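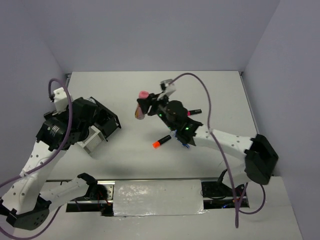 # Florkdale tabletop set: house rules and data card

Maintained by the Custach bench group at Hisine. Read this before you record, label or "quickly fix" anything. August's cleanup had a lot to do with people skipping it.

## What's in it

- 400 episodes, two arms, small household items and open bins
- 51 held back for testing. Please stop training on them.
- Views from the wrists and from a fixed camera

## Recording rules

1. **Clutter stays.** Markers lying near the arm are part of the task. If you tidy between takes, log it as a new layout.
2. **Cable slack first.** Run both arms through full reach by hand before power-on. A cable that snags at the elbow ends the session, and usually your afternoon.
3. **Hands out while the arms are live.** This includes "just nudging it a bit."
4. **Grip bottles below the cap.** Caps come off – ask the floor.
5. **Bins may touch.** Don't square them up to look nice. 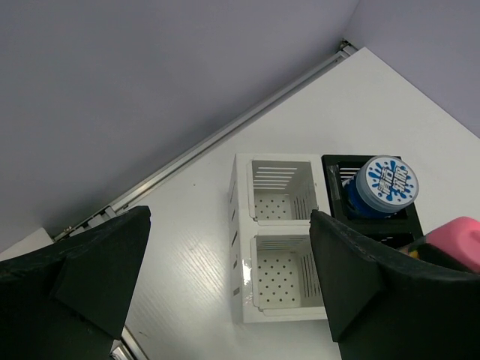
*Wrist view: white two-compartment organizer, black holder alongside with a lidded container standing in it.*

## Labeling

Name things by color and shape, never by brand. "Blue container, white lid" is fine. If a finger covers part of a bin, label the part you can see and set `occluded: true`. Guessing is how we got 6 kinds of "tray."

Failed grasps get labeled too. Deleting them makes the success rate lovely and the data useless.

## Known problems

- Glare on white plastic upsets the Naidoo segmenter
- 2 label styles for "holder" still need merging

Changes to the rules go through a pull request, including yours.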